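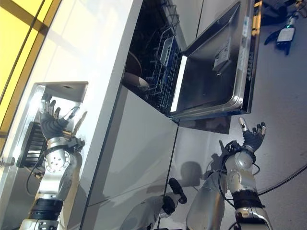
Dishwasher open, wall oven next to it. White plate and the beige bowl already in.

From: Raquel Guerreiro
To: kitchen list
Subject: Re: [kitchen] dishwasher or sink?? pans mostly
Wednesday, 7:40 am

Quick one before work, sorry if it's all over the place.

Zsófia Bakos wrote:

> Hi all. Can we please settle what goes in the dishwasher and what
> doesn't. I opened it last night and somebody had put one of the
> cream speckled frypans in on the bottom, face down, taking up the
> space of a whole dinner's worth of plates. Pulled it out and there's
> a couple of marks on it. Don't know if they're new. I'm not cross
> but those are the pans we all use and I'd like them to last past
> January.
>
> Also: where do the wooden spoons go, is the oven rack allowed in,
> and which tablets are we meant to be buying? There are 2 different
> kinds under the sink and one of them leaves a film on the glasses.
>
> And the door. Whoever is leaving it down all evening, I've got a
> bruise on my shin the colour of an eggplant.
>
> Zsófia

Right. In order, more or less.

Frypans: sink. Always the sink. I know the box said dishwasher safe, the box also said 365 days of nonstick so make of that what you will. Hot water, squirt of detergent, soft side of the sponge. Not the green side. Do the outside and the bottom too please — the bit inside the raised ring on the base is grainier than the sides and grease sits in it, then it goes on the cooktop and cooks on brown. Old toothbrush in the cup by the tap is for exactly that.

The marks: I had a look at the pan. A few tiny white chips or scuffs on the outer wall, up on the right hand side as I was holding it. Outside only as far as I could see. Could be the dishwasher, could be from stacking them in the drawer with nothing in between. My money's on the drawer. I'll bring some old tea towels to cut up, one between each pan, and if they're not used I'm going to sulk.
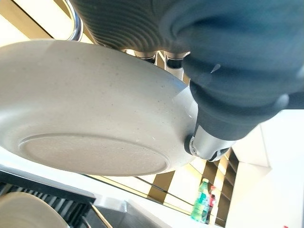 Hold it by the handle with one hand and turn it over when you rinse so the water comes off the base, then dry it before it goes away. Takes a minute. Andovov's website reckons you should oil them every so often as well, I've never bothered, happy to hear from anyone who has.

Dishwasher: plates, bowls, glasses, cutlery, the plastic tubs on the top rack only. Plates stand up in the tines, facing the middle. Bowls go in on a lean, otherwise you get a little pond in the bottom of every one. Cutlery in the grey holder, knives point down, and mix the spoons up a bit so they don't nest. Scrape but don't rinse. If you can see rice, it's not scraped.

Wooden spoons: sink. Same with the chopping boards and the Bodby knife, which has already been through once and come out with a handle like driftwood.

Oven rack: no. Doesn't fit with anything else in there and the spray arm hits it. Soak it in the laundry tub overnight. I'll do this one on the weekend becuase I'm the one who did the lamb.

Tablets: the Pinheiro ones are fine. The film is the Plaler ones, or it's the rinse aid being empty, I topped that up yesterday so let's see how the glasses look by the end of the week. Please use up what's there before buying more. 1 tablet per load, in the little compartment in the door and shut the lid on it, don't chuck it loose in the bottom.

The door. Fair cop, some of that's me. I leave it down when I'm loading in dribs and drabs and then the phone goes. New rule, if you walk away you push it up, even if it isn't full. Doesn't have to click. Also please don't rest oven trays on it, I know it's right there beside the oven and its tempting, but the hinge won't take it forever.

When to run it — after 9 at night if it's close to full. Whoever's up before 7 empties it, otherwise dirty stuff piles up in the sink and then noone can wash a pan, which I suspect is how the frypan ended up in there to begin with.

Have I missed anything? The blender jug maybe. I think the jug's ok and the blade bit isn't but would need to look at the booklet. Zsófia you had the booklets last?

Running for the bus

Raquel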